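Skekby 수건 정리 자료

개요
Skekby는 작은 수건을 펴고 접고 정돈하는 과정을 모은 자료입니다. 욕실이나 주방에서 쓰는 손수건 크기의 테리 수건을 주로 다룹니다. 전체 기록은 697건이며, 그중 412건은 구겨진 상태에서 시작합니다. 나머지는 반으로 접혔거나 한쪽 모서리만 말린 상태에서 시작합니다.

수건
고리 모양의 보풀이 살아 있는 면만 골랐습니다. 표면이 매끈한 행주는 접힌 선이 다르게 생기므로 별도 자료인 Etim에 넣었습니다. 색은 베이지, 갈색 계열이 많습니다. 무늬가 있는 수건은 이번 판에 포함하지 않았습니다. 끝단에 짜임이 다른 띠가 있는 수건은 띠의 방향을 따로 적었습니다. 펼쳤을 때 위아래를 구분하는 기준으로 쓰기 위해서입니다.

작업대
작업대에는 녹색 계열의 천을 깔았습니다. 맨 상판에서는 수건이 쉽게 밀려서 모서리를 맞추기 어려웠습니다. 천에 붙은 보풀은 기록을 시작하기 전에 떼어 냅니다.
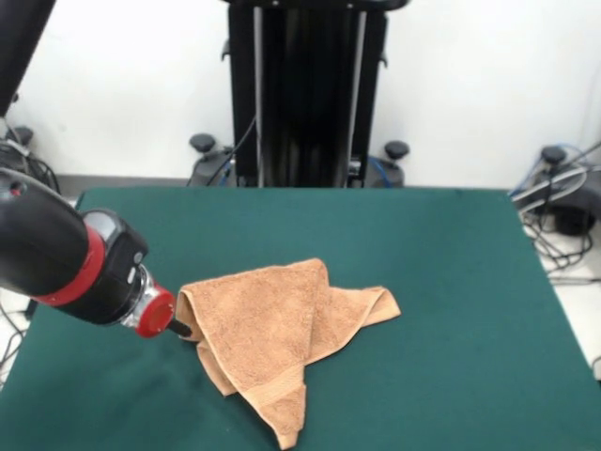 시작 상태는 세 가지로 나눕니다.
구김: 수건이 뭉쳐 있고 네 모서리가 한꺼번에 보이지 않음
반접음: 한 번 접혀 있고 긴 변이 대체로 맞음
말림: 펼쳐져 있으나 모서리 하나 이상이 안쪽으로 들어감

구김 상태는 다시 솟은 모양과 납작한 모양으로 나눕니다. 가운데가 천막처럼 올라온 것은 솟은 모양입니다. 둘 사이가 애매하면 솟은 모양으로 적습니다. 초기 기록에는 이 구분이 없어서 나중에 Radosław Marciniak이 다시 확인해 채워 넣었습니다.

정리 기준
펴기는 네 모서리가 모두 밖으로 나오고 큰 주름이 남지 않으면 끝난 것으로 봅니다. 잔주름은 상관없습니다. 접기는 긴 변끼리 맞춘 뒤 한 번 더 접은 상태까지입니다. 변의 어긋남은 2cm까지 허용합니다. 끝단 띠가 안쪽으로 들어가도 접기 결과에는 영향을 주지 않습니다.

파일 구성
기록마다 폴더가 하나씩 있고, 그 안에 사진과 메모가 들어 있습니다. 메모에는 수건 번호, 시작 상태, 띠의 방향, 결과를 적습니다. 결과는 완료, 부분 완료, 미완료 중 하나입니다. 빈칸은 확인하지 못했다는 뜻이므로 미완료로 집계하면 안 됩니다.

알려진 문제
- 세탁을 여러 번 한 수건은 크기가 줄어 표에 적힌 치수와 맞지 않을 수 있습니다.
- 갈색 수건 일부는 앞뒤 구분이 어려워 해당 칸을 비워 두었습니다.
- 3월 이전 메모에는 '말림'이 '접힘'으로 적힌 경우가 있습니다.

관리
수건 목록과 분류 기준은 Montri Nuchit이 관리합니다. 잘못 적힌 항목을 발견하면 폴더 번호와 수건 번호를 함께 알려 주십시오. 마지막 수정은 12월 22일이며, 끝단 띠의 방향 표기를 통일했습니다.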